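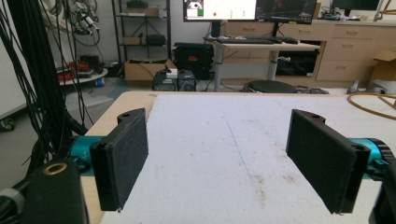
# Chapter 4: Learning from a Visit

Much of what is known about an automated workplace is never written down. Manuals describe the equipment and reports describe the results, but the daily habits of the people who work there are best learned by standing in the room. For this reason, most training courses in automation include at least one organised visit, and this chapter prepares the reader for it.

The chapter follows one visit from planning to report. In January, a class from the Hollmann training centre attended an open day at Endaveck, where Anneliese Hagedorn and her colleagues were teaching robots to handle clothing and household goods. The programme lasted 80 minutes. The first 40 were given to a talk by Dirk Strobel, and the remainder to demonstrations and questions.
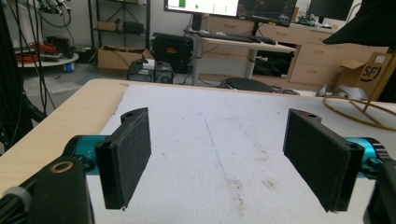
Before the visit, each student was asked to prepare two questions in writing. Miroslava Lytvynenko, who led the class, returned any question that could be answered from the host's own leaflet. The final list contained around 20 questions and was sent to Endaveck in advance – a courtesy that hosts value, as it allows them to choose suitable staff for the day.

## 4.1 Observing the work area 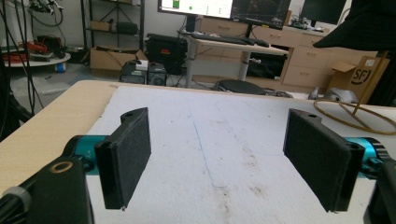

A visitor should begin with the work area and only then turn to the machine. The surface, the lighting and the position of the operator all affect how well a task can be repeated. Students should note how the surface has been prepared and whether it carries any guide marks. At Endaveck the table was covered with white foam, and a faint blue line ran down the middle of it from the far edge. Several students recorded the line in their notes, and it led to a useful discussion of how a working area may be divided between the left and the right hand. 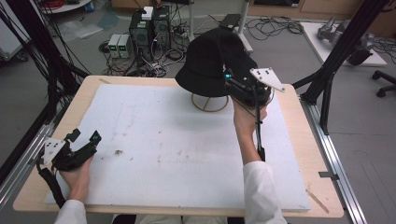 **Why should a visitor watch the same task more than once?**

A single attempt shows only what can happen. Repeated attempts show how much the result varies, and where the operator has to slow down or correct a movement.

Notes should be written up on the same day, while the order of events is still clear. Section 4.2 sets out a standard form for this purpose.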